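Callow Tabletop Recycling Bin

Supplied by Britotholm Facilities Equipment
Catalog section: Waste and Recycling, Indoor
Item 37

Overview

The Callow is a small open-top bin for collecting empty drink bottles at the point of use. It is intended for work surfaces, counters and shared tables in offices, colleges and public buildings where a full-size floor container would be out of place. The body is translucent white. The rim is faceted, and the sides narrow toward a rounded base, so that the bin takes up less of the table than its opening would suggest.

Britotholm has supplied the Callow to institutional customers for 11 years. The shape has remained the same throughout that period. The present version has a slightly thinner rim, adopted in July following comments from customers who clean the bins by hand.

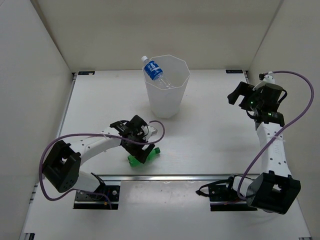
Capacity and bottle size

The Callow is suited to single-serving bottles. Taller bottles will rest at an angle with the neck over the rim, and this is acceptable in normal use. Caps may be left on or removed according to the rules of the local recycling program. Customers should confirm those rules before printing signs for staff.

The bin is not recommended for glass, for liquids or for food waste. Bottles should be emptied before they are placed inside.

Placement

The bin should stand on a flat, level surface. A position toward the back of the table keeps the front edge free for work and lowers the chance of the bin being knocked by a sleeve or a bag. Where the table is enclosed by panels or partitions, a small gap should be left behind the bin so that it can be lifted out with both hands.

Clear and green plastic bottles may be collected together in one bin in most buildings. Where the hauler asks for colors to be kept apart, two bins should be ordered and labeled accordingly. Amna Rizvi of our customer office can advise on label wording and will send a proof before any order is printed.
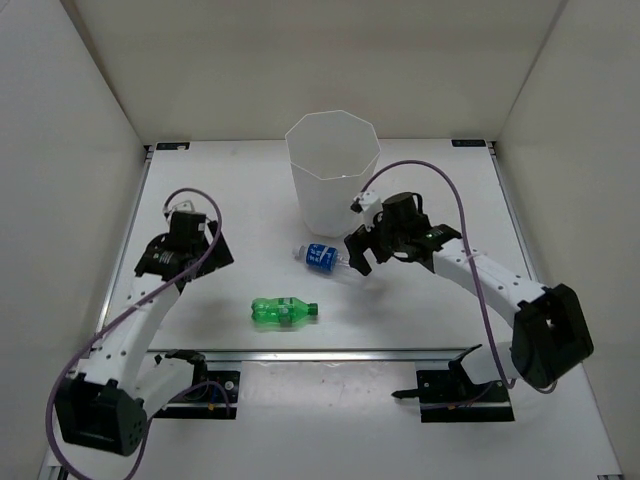 Emptying and cleaning

Sites with regular foot traffic should empty the bin at the end of each working day. The bin has no liner and does not need one. It may be washed with warm water and ordinary dish soap, then left upside down to dry. Scouring pads will mark the finish and should not be used. Bleach should also be avoided - a mild detergent is sufficient for sugar residue.

Bins may be stacked for storage, with no more than 8 in a stack. Stacks should be kept out of direct sunlight.

Ordering

The Callow is sold singly and in cartons of 8. Carton orders received before noon on Thursday are sent out the following week. Replacement bins may be added to any existing account without a new purchase form, provided that the account number is quoted.

Customers who hold a Wostar supply agreement should order through their named contact, Shoaib Mengal, and should not use the general order form. Returns are accepted for unused bins in the original carton. Printed bins cannot be returned.

Related items

Callow label set, plain or printed
Arain floor bin, for hallways and entrances
Arain lid, round opening

Questions about this item may be addressed to Kirsty Cheetham, Indoor Products, extension 63.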